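Sofa season at our place

Every April I get the itch to pull the lounge apart and put it back together, and this year the big beige sofa got the full treatment. I started after lunch thinking I'd need 90 minutes, tops. Ha! I was still at it when Zoia Hrytsenko stopped by for tea, and she very kindly sat on the rug and told me what I was doing wrong.

Her method is pillows off first, then the vacuum with the narrow nozzle down every seam, then a barely damp cloth in long strokes, always in the same direction. Go easy around the buttons on the back cushions (crumbs love those little dimples, and so do cat hairs).

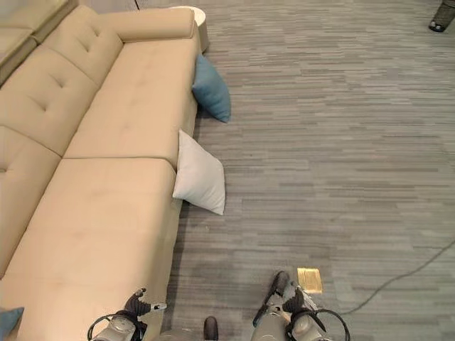 I'm still torn on the throw pillows. I love the dusty blue against the sand color, but Ivan Yurchenko in the Callum building swears by one good white one and nothing else, and he has a point when it comes to sitting down! For now I'm keeping both colors and moving them around every few days until something clicks.

If your own sofa needs more than a cloth, the Turden shop has fabric cleaner in the 12 oz bottle again. Try it on a hidden spot first, please, and leave it overnight before you do the rest. And if you've got a pillow arrangement you're proud of, write in and tell me about it, I'd love some ideas for next month.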